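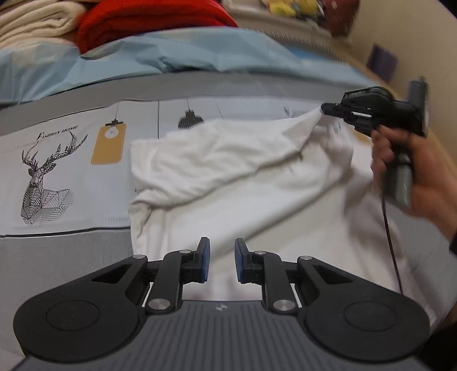 Zamby 布面形态词表收集的是中文里描述布料样子的词,包括褶、皱、痕、垂、堆、卷等几类,供洗衣说明、窗帘和床品文案、裁剪教材的编写与校对使用。这些词在各行业里混用得很厉害,同一道折线,洗衣店叫“死褶”,裁缝叫“压痕”,卖家写成“自然纹理”。词表的做法是先看布的状态再定词:像一块白布软软地摊着,面上有褶也有皱,右上角被捏住提起来,形成一个尖,那么摊着的部分归“散皱”,提起的一角归“提尖”,两者分开记录,不合并成“凌乱”之类的笼统说法。

当前版本
0.4,草稿性质。词条编号从这一版起固定,以后只增不改号。0.3 及以前的编号作废,对照表在 old_ids.csv。

内容概况
词条 141 条,例句 298 句。每个词条最多 4 个例句,少数词条暂时没有例句,例句栏留空,不用造句补。词条按形态分类,不按行业分类,行业信息写在标签里。同一个词有两种相差较大的意思时拆成两条,在词后加数字区分,如“吃势1”“吃势2”。

文件说明
terms.csv:词条主表,UTF-8 编码,逗号分隔,首行为字段名。
examples.csv:例句表,用 term_id 与主表关联。
sources.csv:来源表,只列文献和资料名称,不附原文。
old_ids.csv:旧编号对照。
notes.txt:编写过程中的零散记录,格式不统一,程序处理时可以忽略。

主表字段
term_id:词条编号,字母 B 加四位数字。
term:词形,简体。
variant:异体或别名,多个之间用竖线分隔。“皱折”“皱褶”“褶皱”三种写法都收,主词形定为“褶皱”。
shape:形态类别,取值为褶、皱、痕、垂、堆、卷、尖、其他。
cause:成因,取值为人为、受力、存放、洗涤、不明。只凭外观判断不了的一律填“不明”。
trade:行业标签,可多选。
gloss:释义,一句话,不超过四十个字。
confusable:易混词条的编号。
status:取值为定稿或待议。

例句表字段
ex_id:例句编号。
term_id:所属词条。
text:例句正文。
src:来源编号。
edited:是否改动过。改动仅限于去掉商品名、价格和联系方式。

褶与皱的划分
这是使用中问得最多的地方。词表里“褶”指有方向、能数出道数的折叠,边界比较清楚;“皱”指方向杂、深浅不一的起伏。百褶裙上的是褶,揉过的手帕上的是皱。中间状态很多,比如床单铺好后被坐过,靠近床沿的地方往往有几道放射状的线,中间则是一片碎皱。遇到这种情况,两个类别都标,主次由标注者决定,不强求一致。

“痕”只用于布已经展平、线还留着的情况。布还折着的时候不用“痕”。早期版本没有守住这一条,B0031 到 B0040 之间有几条的例句可能还没改干净。

“垂”和“堆”的区别看布是否悬空。窗帘离地的部分是垂,拖到地板上叠起来的部分是堆。桌布下摆一般是垂,椅子把它顶起来以后另算。

“尖”是这一版新加的类别,只有几条词,包括“提尖”“帐顶”“布角翘”。提尖要求布的一处被拉起,四周向下斜;如果只是布角自己卷上来,归“卷”。这个类别以后可能并入“其他”,做程序的人请不要把它写死。

来源
共 65 种,包括旧版裁剪教材、洗涤行业的培训讲义、窗帘店的报价单说明、家政手册,以及几本方言词典。其中窗帘类的词大多来自 Vastura 的安装须知和 Zieliński 布艺行的中文版样册。样册是从波兰语译过来的,译者用词前后不太统一,“波浪褶”“蛇形褶”“S 褶”指的是同一种做法,词表以“蛇形褶”为主词形。

Sturnenstead 分店的退换记录里也有一些顾客自己的说法,如“像咸菜一样”“压成饼了”。这些说法有意思,但不算术语,只放在 notes.txt 里。

方言词目前只收了吴语和粤语中书面能写出来的,拟音字不收。

编写过程
先由一人从来源中摘词,另一人对照实物或图样定类别,意见不合的标为待议。待议词条不删,也不进打印版。释义统一重写,没有照搬教材。例句保留原来的标点习惯,所以引号和顿号的用法看上去会有出入。

适合的用途
校对商品说明和护理标签中的用词。
给翻译人员做对照,尤其是英文的 crease、wrinkle、fold、pleat 四个词。
做教学材料或练习的底稿。
给图片写说明文字时统一叫法。

不适合的用途
判断面料成分或质量。皱得多少与面料有关,与存放方式也有关,词表不提供这方面的结论。
作为质检标准引用。行业里有专门的外观平整度评级,本词表与那些等级没有换算关系。
估计词频。例句不是按比例抽取的,句数多只说明这个词好找例句。

已知问题
家用纺织品的词偏多,服装类偏少,工业用布几乎没有。
皮革和无纺布的词暂未处理,个别混进来的标了“待议”。
“活褶”在裁剪和窗帘两个行业里所指不同,目前只收了裁剪的意思。
variant 字段里有几处全角竖线没有换成半角,读取前最好先替换一遍。
用 Excel 直接打开 terms.csv 可能出现乱码,请用“从文本导入”,编码选 UTF-8。

更新记录
0.4:增加“尖”类;固定编号;例句表与主表分开。
0.3:合并褶皱的三种写法;删去重复词条。
0.2:增加行业标签。
0.1:只有词形和释义,未公开。

下一版计划在 December 前后整理,先补服装类,再处理“活褶”的拆分。

使用与反馈
词条和释义可以自由使用和改写,注明“Zamby 布面形态词表”及版本号即可。例句的权利属于原来源,转载成段例句前请自行核对。指出错误时请写明词条编号和版本号,最好附上出处;只写“这个词我们这里不这么说”也可以,请同时写上所在地区和行业,会记入 notes.txt,下次整理时一并讨论。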